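Drucken | Per E-Mail versenden
Lesezeit: 2 Minuten

Arbeitsbuch der Geschäftsstelle, Registratur und Kostenwesen
August 2021

Gegenstand: Abgleich des Verfahrensregisters mit dem Altbestand nach der Umstellung auf das Fachverfahren Rallaso

Der im Juli begonnene Abgleich wurde fortgesetzt. Grundlage bleibt die Liste der Zivilsachen, die aus dem bisherigen Register Wirar übernommen worden sind. Das alte Register weist für den Prüfzeitraum 2.798 Eintragungen aus, im neuen Bestand sind 2.520 davon mit vollständigem Aktenzeichen auffindbar. Die übrigen Eintragungen sind nach Durchsicht der Protokolldatei nicht verloren, sie wurden jedoch ohne Abteilungskennung übertragen und erscheinen deshalb in der Suche nicht.

Herr Bhutto hat die Zuordnungstabelle geprüft und festgestellt, dass die Kennung bei Verfahren mit Abgabe an eine andere Abteilung doppelt belegt war. Rallaso verwirft in solchen Fällen beide Werte. Die Firma Totow als Betreuerin der Schnittstelle ist unterrichtet, eine schriftliche Antwort steht aus. Bis dahin wird die Kennung von Hand nachgetragen, jeweils mit Vermerk und Namenszeichen in der Bemerkungsspalte. Nachträge ohne Namenszeichen bitte zurückgeben.

Kostenrechnungen: Von den offenen Sollstellungen sind 715 geprüft. Bei 2 Rechnungen stimmt der Kostenschuldner nicht mit dem Rubrum überein. In beiden Sachen war ein Rechtsnachfolger eingetreten, die Änderung ist im Register vollzogen, im Kostenblatt aber nicht. Die Akten liegen dem Kostenbeamten vor. Mahnungen in diesen Sachen sind bis zur Berichtigung anzuhalten – die Sperre ist gesetzt und im Kostenblatt vermerkt.

Zustellungen: Die Rückläufer werden weiterhin nach Eingangsdatum abgelegt. Der Vorschlag, künftig nach Endziffer des Aktenzeichens zu ordnen, wurde besprochen und zurückgestellt. Vor einer Änderung müsste der Aktenplan angepasst werden, wofür die Zustimmung der Verwaltungsleitung erforderlich ist. Entwurf eines Schreibens hierzu liegt im Ordner »Allgemeines«, noch ohne Datum. 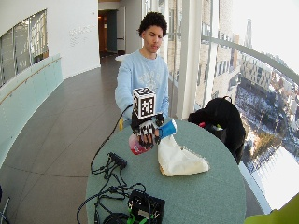
Die Auswertung der Eingangsstempel bleibt ebenfalls offen. Für Schriftsätze, die über den Nachtbriefkasten eingehen, verwendet die Posteingangsstelle einen eigenen Stempel, der in Rallaso keine Entsprechung hat. Vorläufig wird als Eingangsart »sonstige« gewählt und der Zusatz im Freitextfeld vermerkt. Eine Fristberechnung aus dem Freitextfeld findet nicht statt, die Frist ist daher gesondert zu notieren und von einer zweiten Person gegenzuzeichnen.

Zur Archivierung: Der Bestand Honorato (abgeschlossene Nachlasssachen) ist von der Umstellung nicht betroffen und verbleibt im bisherigen Verzeichnis. Anfragen auf Akteneinsicht sind dort wie bisher zu bearbeiten. Ob die Findkartei mit übernommen wird, ist nicht entschieden.

Noch zu erledigen:
– Rückmeldung Totow zur doppelten Kennung anfordern, schriftlich
– Berichtigung der Kostenblätter nach Rückgabe der Akten prüfen
– Vertretungsregelung für die Posteingangsstelle ergänzen
– Schreiben an die Verwaltungsleitung wegen des Aktenplans fertigstellen

Die Zuordnungstabelle ist in der berichtigten Fassung abgelegt, die vorherige Fassung bleibt zu Nachweiszwecken erhalten und darf nicht überschrieben werden.

Drucken | Per E-Mail versenden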